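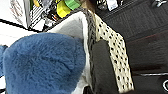
Speaker notes – fiber shedding in household textiles, 70 minutes with questions

Slide 1. Title. Leave it up while people find seats. Mention that the handout has the full method and the slides do not.

Slide 2. Why pile fabrics. Long pile has more free fiber ends per unit of area than flat weave. Free ends break or pull out under agitation. Define "shed mass" now, as it is used on every later slide: dry fiber caught on the filter, in milligrams per kilogram of fabric washed.

Slide 3. Test setup. Gasero drum, Altex filter housing on the drain line. Same detergent dose in all runs. Filters dried to constant weight before and after. State that the blank runs were subtracted.

Slide 4. First wash. Pause here. The long-pile polyester throw gave 3,000 mg/kg. The repeat on a second throw from the same batch gave 2,420. Expect a question about the spread. Answer: loose fiber left over from cutting and brushing at the mill, and it varies within a batch.

Slide 5. Later washes. The curve drops steeply, then flattens. Do not read out the points. Point to the place where it flattens and say that this part is breakage, while the early part is mostly loose fiber.

Slide 6. Dryer. Lint screen catch only. We did not measure the exhaust – say so before someone asks.

Slide 7. Lazaridis finish. Heat-set samples shed less in the first wash and the same as the controls afterward. Skip if past the 2 o'clock mark.

Slide 8. Limits. One drum type, one water hardness, no natural fibers. The Dravura wool samples arrived too late to include.

Slide 9. Practical points. Full loads, cool water, shorter cycles. Wash long pile apart from rough items such as denim with metal zippers.

Slide 10. Contact details and handout link. Take questions from the back of the room first and repeat each one into the microphone.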